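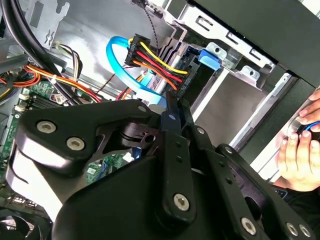
Can you learn anything useful about looking after a home computer from watching a robot have a go at one?

More than I expected, and most of it has to do with cables. I went along to the April open day at Katene, where they were demonstrating a gripper on the insides of an old desktop, and came home with two pages of notes and a strong urge to clean out my own machine.

I'd gone mainly for the free coffee (very good, thank you Nandi Xaba) and because my brother-in-law wouldn't stop talking about it. The computer bench was upstairs, and I stood there far too long! Vusumuzi Makhubela was explaining things to visitors and he was very patient with me, even when I asked what a SATA cable was. It's the thin one that carries the data to your drive, and the one with the coloured wires next to it brings the power. I've owned computers for years and never knew which was which.

His first tip was to pull on the plug and never on the wire. Obvious when you hear it, but I've always given things a good yank. The robot needs to find the plastic housing before it does anything else, and he said people should work the same way: look, get your fingers on the solid bit, then ease it straight back. Some data cables have a little metal clip you have to press in first. If it won't budge, look for the clip.

Second tip, take a photo on your phone before you unplug a single thing. Then another from the other side. Mariann Kerekes, who was at the same bench, also puts a twist of masking tape on each cable with a number on it, and writes the same number next to the socket it came out of. I did this at home with the freezer tape and it worked a treat, although my pen smudged and I now have two fours.

Before any of that, of course, switch off at the wall, take the mains lead out and hold the power button in for a few seconds. Touch some bare metal on the case before you put your hands in, to get rid of static. And don't ever open up the power supply itself, that's the heavy metal box the mains lead goes into. Leave it shut, however much fluff is in there.

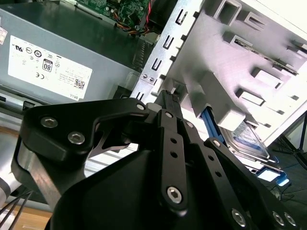 Drives were the other thing I asked about, as mine has been making a ticking noise. In a lot of desktops the hard drive sits on plastic rails, often a bright colour so you can spot them, and you squeeze or lift those and slide the whole lot out. You may not need a screwdriver at all. Mariann's advice on ticking was to copy everything off first and investigate later, so that was my evening gone. 644 holiday photos, most of them of the dog.

For dust, a soft paintbrush and short puffs from a can of air, kept upright. Hold the fan blades still with a finger while you do it, or they whizz round and it's not good for them. I use an inch brush from the decorating drawer, a clean one, and do the vents on the outside last.

Screws go in an egg box! That one's mine, and Vusumuzi said he might pinch it. One hollow for each place you took them from, lid down if you've got a cat.

I did want to ask how long the gripper takes to learn a job like that, but a school party came in and I lost my place. I'll try again at the next one. If anybody knows a kinder way of getting old sticky label off a metal case than white spirit, do write in, I've got a patch on the side of mine that's been collecting fluff all winter.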